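# Reopening the Niven Street Underpass: Effects on Walking Routes in Indale

Project report, second year, Urban Geography

## 1. Background

The pedestrian underpass at Niven Street connects the Warkik neighborhood with the center of Indale. It goes under the main road and comes out near the bus station. The city closed it in May for drainage repair and new lighting. During the closure, people had to use the crossing at Plurine Avenue, which adds 200 meters to the walk in each direction.

Our group chose this topic when three of us were still using the detour every morning. We wanted to know how the closure changed the way people walk, and if the information given by the city was enough. The teacher asked us to keep the study small, so we looked only at pedestrians and left out bicycles and cars.

## 2. Questions

We worked with two main questions:

- Which routes did the residents of Warkik take while the underpass was closed?
- Did they know about the closure before they arrived at the fence?

We had a third question about shops near the south entrance, but the owners were busy and gave us very short answers. We did not use this material, except for one comment in section 4.

## 3. Method

We stood at the Plurine Avenue crossing on a Friday, from 7 in the morning until the end of the school rush, and again in the late afternoon. We asked people who were waiting for the light if they would answer a few questions. The waiting time at this light is long, so most conversations could be finished before it changed. When it was too short, we walked with the person to the other side.

We also put a paper form in the Warkik library. The form had 5 questions and a small map on which people could draw their usual route and their route during the closure. The first version of the map had no street names, and the librarian told us that older visitors could not read it. We printed a second version with larger letters and only used the answers from that one. 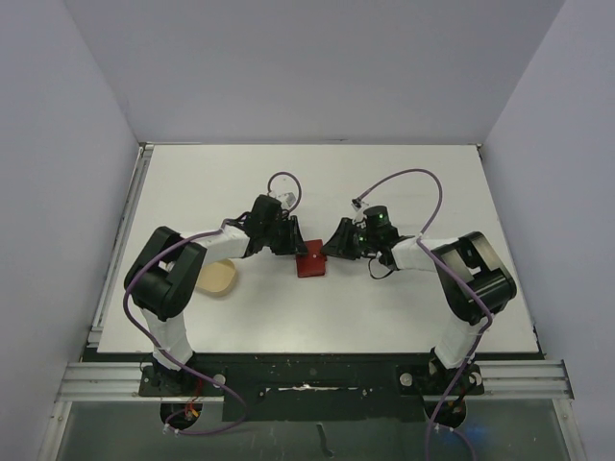
The drawn routes were then copied by hand onto one large city map, with a different color for morning and afternoon. This work took much more time than we planned. Some lines on the forms went through buildings, and in these cases we followed the nearest sidewalk. Where we could not decide, we left the form out.

For the second question we collected the notices that the city had published. We found one on the city website, one at the bus station, and a printed sheet that was sent to 3000 households. We compared the dates and the wording of the three.

## 4. Results

### Routes

Most people who normally use the underpass changed to Plurine Avenue, as the city recommended. A smaller group walked along the railroad side, where there is a gravel path but no lighting. They told us this way is shorter if you live in the north part of Warkik. We checked it with the map and they are right, although the path is narrow and there is a steep part close to the bridge.

Parents with strollers nearly always took Plurine Avenue. Several of them complained about the curb on the south side — it is high, and the ramp is placed far from the crossing itself. One parent said that she had started to take the bus for only one stop.

A bakery owner near the south entrance told us that her morning customers came later than before. We can't prove this with our data, but it fits with the longer walk.

### Information

Many people learned about the closure when they saw the fence. The printed sheet was the notice they remembered best, but it gave only the starting date. The website had both dates, and it was corrected later when the work was delayed. The notice at the bus station was not corrected, so for a while there were two different reopening dates in public at the same time.

The wording was also a difficulty. The sheet spoke about a "temporary suspension of grade-separated access," and some residents did not understand that this meant the underpass. I had to look it up too. 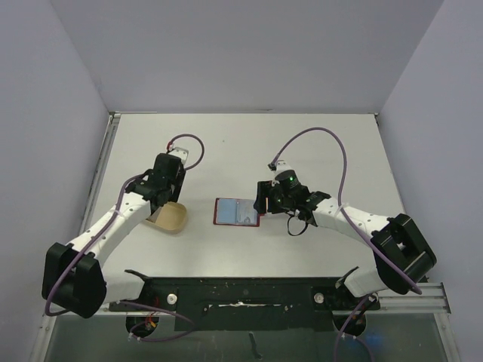
## 5. Discussion

The detour was acceptable for most people, but it was planned for a person who walks easily and has time. The gravel path was used without any sign or light, and the city plan does not mention it. We think it should be included in future plans, either as a proper route or with a clear warning at both ends.

Our study has weak points. We asked people on one day only, and the weather was dry. The library form was mostly filled in by people who have time to sit in a library. Students from the evening school are missing completely.

## 6. Suggestions to the city

1. Use the word "underpass" in all notices.
2. Write the date of the last change on every notice, also the printed ones.
3. Put a temporary ramp at the south curb of Plurine Avenue before the next closure begins.
4. Place a sign at the corner before the fence, where people can still choose another way.

The large map and the blank form are kept with the printed copy of this report in the department office.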